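Flasevdale Kitchen & Home Board
Food storage > Fruit and veg

Thread: Thin carrier bags for fruit, and stone-effect surfaces

saltmarsh_986
Posts: 667

I am trying to settle on a routine for fruit between shop and bowl. At present it comes home in a thin carrier, sits in the carrier on the worktop, and gets moved to a plate when I need the space. Bananas go brown before the citrus has been touched. Avocados stay hard for days and then are past it overnight.

Two questions. Does leaving the bag open make any difference compared with tying it? And does the surface underneath matter? Mine is a stone-effect worktop from Humphreys and it stays cool all year.

tilebatten
Posts: 3

Open is better than tied. A tied bag holds moisture and the gas the fruit gives off. Citrus in a tied bag goes mouldy at the contact points first. Bananas should come out of the bag as soon as they are home.

The surface makes no practical difference.

greyline
Posts: 986

I disagree on the surface. A cool slab slows the underside of the fruit slightly, and you get condensation under plastic if the room is warm and damp. Put a folded tea towel down. With a plate it does not arise, as the rim lifts most of the bag clear.

The other point is the plate itself. A shallow plate with a wavy rim looks well enough but holds very little before round fruit starts to roll. Put the least round item at the outside and the orange in the middle.

Same bag and same sort of surface as the original poster describes.

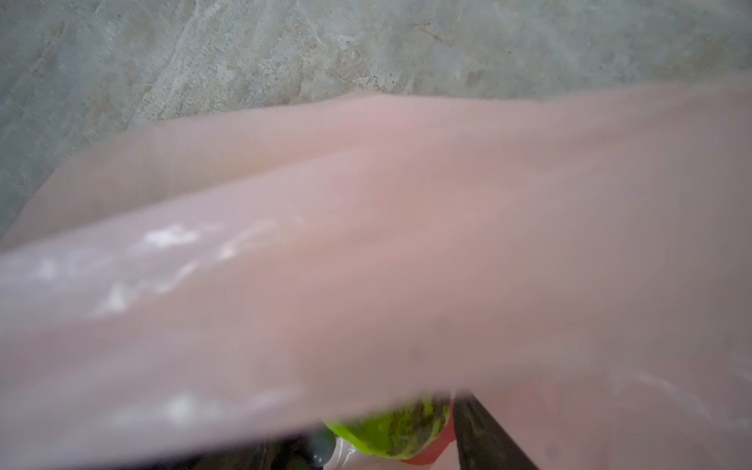
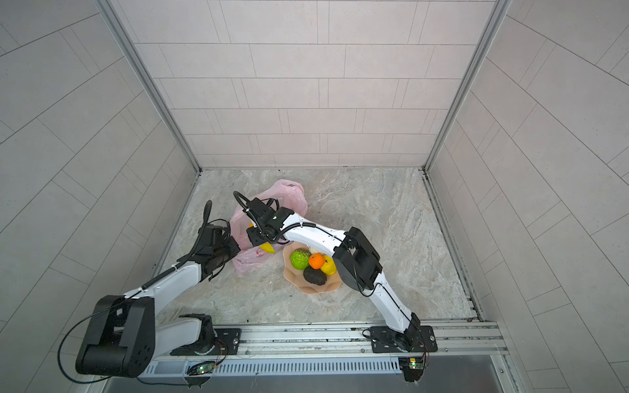
Pink carrier, stone-pattern surface.

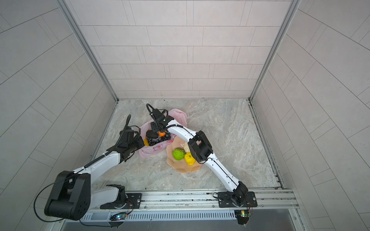

My own order of work is as follows. Bananas first, out of the bag and kept apart from everything else. Avocado next, on its own if it is ripe, with the bananas if it is not. Citrus can stay on the plate for a week. A custard apple should be left out until it gives under the thumb, then eaten or put in the fridge the same day.

Flatten the bag afterwards and fold it in three. A crumpled one takes up a whole drawer.

tilebatten
Posts: 4

A tea towel under a carrier bag is a solution to a problem few people have. I have kept fruit on stone for six years and have yet to see condensation.

Agreed on the custard apple. They bruise if anything sits on them, so they should never be at the bottom of a bag.

pithandpeel
Posts: 212

Condensation depends on the room. My kitchen faces north and I do get it, mostly in September before the heating goes on. A wire rack does the same job as the towel and dries faster.

For what it is worth, I stopped using carriers for fruit altogether. I have a mesh bag from Surkance that hangs on a hook. It is adequate. The drawstring is too short and onions push through if you overfill it, but air gets to all sides.

saltmarsh_986
Posts: 668

Thank you. How do you stop the bottom layer in the mesh bag from being squashed? I had a Planda hanging basket with three tiers and the lowest one was always forgotten. I found a lemon in it that could have been used to knock in nails.

pithandpeel
Posts: 213

Only put hard fruit in it. Lemons, oranges, apples. Anything soft goes on a plate in a single layer.

greyline
Posts: 987

Single layer is the important part. Also turn the avocado once a day. The side it rests on softens first and you will misjudge it if you only press the top.

tilebatten
Posts: 5

Turning makes no difference that I have noticed. Press near the stalk end and leave it alone otherwise – repeated squeezing does more harm than resting on a plate.

saltmarsh_986
Posts: 669

I will try the bananas on a hook, citrus in mesh and the rest on a plate in one layer. No tea towel for the time being. Will report back on the avocados.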